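4.2 Stand-in objects and the reset rule

Most written practice for kitchen manipulation covers the arm and forgets breakfast. The Brarard guideline gives seven pages to joint limits and one line to props, which asks that they be "suitable." We spent a good part of January finding out what that might mean.

Our version, drafted with the Nuchit group, is short. Heated appliances stay unplugged during a run. Anything that goes in a toaster must be a stand-in that sheds no crumbs. Clutter stays on the counter – real kitchens have it, and a policy trained on a bare slab learns mostly about slabs. Of 157 logged runs at the Pirer site, 61 were thrown out under the reset rule, usually over a mug that had wandered. The operators have feelings about this rule. It stands. 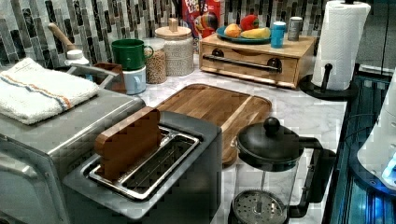
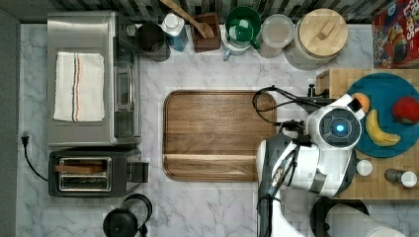 Page last changed: March, 4:10 p.m.

Figure 3. The toaster task at the Pirer counter, with the cutting board and fruit plate in both views.

Comments (2) · Shared 454 times

wotesen_lab: We tried the crumb rule with real bread for a month. Use the stand-in.

benchtop: Does the reset rule cover fruit? Ours ripens.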